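Murico Mixing Bowl, reviewed by Shiela Ocampo
September 16, 2019

I was not looking for another bowl. I own a steel one from my aunt and a plastic one with a melted rim, and between them they've handled every batch of dough I've made. But Murico keeps telling people that its bowl "makes hand mixing effortless," and readers kept asking, so I bought one with my own money and used it for colored doughs, plain doughs and one regrettable coleslaw.

First complaint: the booklet. It gives you two pages on the history of the company and one line on washing. There's no word on how much flour the thing is meant to hold. I stopped at 500 grams, and by then I was chasing flour across the counter.

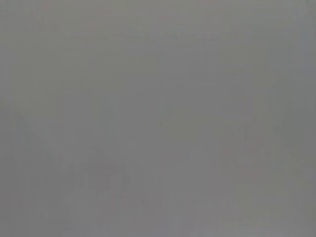 Issue 803, page 8

The shape is the real argument here. Murico went wide and shallow, which is fine for pressing and folding a small piece of dough with your fingers. You can get at it from any side. For anything you'd stir hard with a spoon, I'd want more wall. My old steel bowl wins that one easily.

Color I have no quarrel with. Light blue is pleasant, and a red dough shows up against it so well that you can tell at a glance if there are pale streaks left to work in. Is that worth paying extra for? I doubt it. A white soup plate would do much the same.
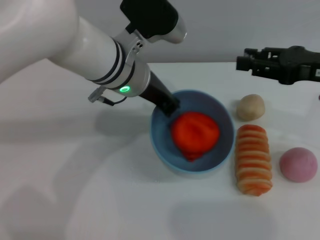

Does beet or tomato dough stain the bowl?
A little, if you leave it overnight. Mine came clean with baking soda and a soft cloth, and the same day it rinses off with warm water.

Then there's the claim about sticking. The box says dough "releases instantly." My plain dough did, more or less. The red one, with 400 grams of flour and too much tomato paste, hung on until I dusted it and scraped. I'd call that normal bowl behavior. Gerardo Tiongson tried his rye in it and had to scrape too, so I don't think it's just my heavy hand with the paste.

I also borrowed the Filtau, its obvious rival, for a weekend. Deeper, heavier, uglier, and better for a full loaf. It also slid around on my counter, so I wouldn't rush out for that one either.

If you mostly make little rounds of dough with kids, or color small batches, the Murico is decent and I'll keep using mine. If you bake real bread, keep whatever you've got. I'd look again in December if the price comes down.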